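Pludari Sanctions and Foreign Claims Tracker
Annual desk license, single office

Every vendor in this field says its tool will tell you what Washington or a foreign capital is going to do next. We sell several of them and we don't believe any of them. Pludari is the one we send back least often, mostly on account of how little it promises.

What you get is a searchable record of asset freezes, trade penalties and court claims against foreign governments, updated each weekday evening. The current edition holds 2,054 entries from 286 legal sources. Each entry links to the order, bill or filing it came from. If there is no public document, there is no entry, so rumors and unnamed officials are left out. Some buyers hate that.

The maker, Okidus, also includes a "tension score" for each pair of countries. We would ignore it. The method fills one page of the manual and the page doesn't say how the weights were picked. The score can be switched off under Display – we switch it off on every demo copy.

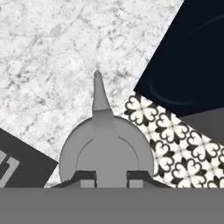

Gray gripper on veined white marble, computer rendering.

Where it helps

Staff who need to know whether a freeze is still in force, or which version of a bill reached the floor, will save time. The side-by-side text view is good. Alerts can be set by country, by agency or by type of action, and they arrive as plain email with the changed wording marked.

Where it doesn't

Coverage before the last edition's cutoff is thin for smaller countries. Threats made by diplomats are logged only after a government puts them in writing, and by then your boss has read about them. The map view is slow and adds little. Search still trips over names spelled more than one way, so try each spelling yourself before you decide a record is missing.

Compared with the others we carry

Urkum has more entries, but it counts each amendment as a new one, which makes its totals hard to trust. Pyo has a nicer screen and a chat window that answers questions about foreign policy with great confidence. We asked it for the source of a claim and got a link to its own home page.

Details

License: one year, up to 17 named users
Price: $319 per user
Export: CSV and PDF
Updates: weekday evenings, none on Saturday or Sunday
Next edition: January
Support: email only, in English
Trial: two weeks, full access, no card needed

Take the trial first. Look up five actions you already know well and check what Pludari says against your own files. Licenses can't be refunded once the first export has been made.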